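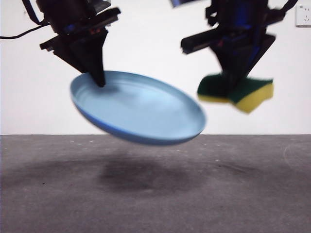
Lost or late deposit after moving out of Vinderel housing

Reading time: 2 minutes

Posted by Plivunel_Tenant, 9/18/19

I ended my lease at the Aigner Street building in March and returned both keys to the office. The deposit was $2,829. I have received a check for $176 less than that amount, with no list of charges. May the landlord keep part of a deposit without a written statement? I have written to the office twice and have had no reply.
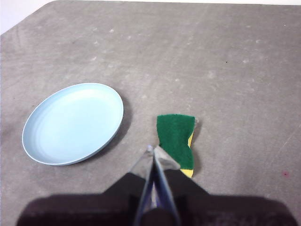

Vidstead Housing Desk
Community moderator

Please begin with the lease. Most leases in this area contain a section on deposits which states how many days the landlord has to return the money and whether charges must be listed. Send a letter by certified mail that gives your new address, the date the keys were returned and the amount in dispute. Ask for an itemized statement and allow 10 business days for a reply. Keep a copy of the letter and the mailing receipt. If the office does not answer, small claims court is open to tenants without a lawyer. Rules differ by state, and this desk does not provide legal advice.

34 people found this helpful

rentwatcher110

They kept $110 of mine for carpet cleaning. I asked for the bill and they mailed the rest. Check your move-in form.

Comments: 6
Shares: 3

Related items
Normal wear and tear: what it covers
Adding a roommate to a lease
Sample letter requesting an itemized statement
When a building changes owners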